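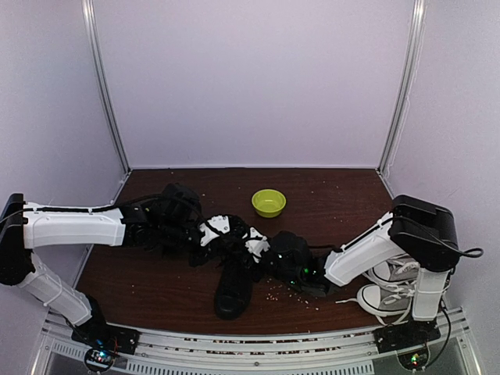
Reviews | Field and Core Shed

Stunberg core splitter, bench model
Reviewed by Selina Tanner, 2 Sep 2022

I have wanted a decent manual splitter for years, so I'll admit I was well disposed towards the Stunberg before I had even bolted it down. We run a small exploration outfit with a core shed at Flustano, and until May all our half-core sampling went through a diamond saw. The saw is fine. It is also loud, thirsty and forever waiting for a blade, and in softer ground it washes away the very clays you were hoping to assay.

The Stunberg is a hydraulic hand-pumped job. You lay the core in the cradle, line up your cut mark with the blades, pump the lever and it parts. On our altered volcanics it gave a lovely clean break nearly every time, and the first morning I split far more than I needed to just because I was enjoying myself (Gion Ammann had to ask for a turn). No slurry, no ear defenders, no hose. You still want safety glasses and proper gloves, as little chips do fly off the brittle stuff.

Setting up is easy. It comes with the pump already filled and three sets of blades, coarse, medium and one marked for friable rock, and changing between them takes a single hex key. Bolt it to something heavy. Ours spent its first week on a trestle table and walked about like a washing machine!

We used it for the whole of the Clesent programme, 2,777 metres of drilling, though only the mineralised stretches were sampled. Over that time it needed one new seal, which Svenja Kuster fitted herself with the manual open beside her. The manual is good, by the way - proper drawings, and a parts list with numbers you can order from.

Now the grumbles. Strongly foliated rock goes where the foliation wants to go, whatever you've marked, and if your veins sit at an awkward angle you'll get one half with all the sulphide and one with none. We kept the saw for those intervals and for anything with visible gold. The cradle is also cut for the two most common core sizes and nothing narrower. Our old drill core from the Zürcher adit is thin stuff, and I had to pad it out with strips of conveyor rubber. An insert would be such a simple thing to supply. And the catch tray underneath is too shallow. Fines spill over the front lip when you slide it out, and if you're not brushing down carefully between samples you are asking for contamination. We now line it with a sheet of paper and tip the lot into the bag, and our blanks have come back clean.

Sebastián Insaurralde, who logs for us in the winter, is left-handed and would like the lever on the other side. It can be swapped, but that means undoing the pump bracket, so he mostly just stands at the back of it and grumbles in Spanish.

Is it worth having? For a shed our size, yes, and I'd buy it again tomorrow. A big operation pushing core through day and night will want an automatic saw and won't look at this. If you are sampling in small batches, a long way from mains water, it is a joy to use. Buy the spare seal kit with it, as ours took five weeks to arrive.

Rating: 5 out of 5 for soft to medium rock, 3 for schist.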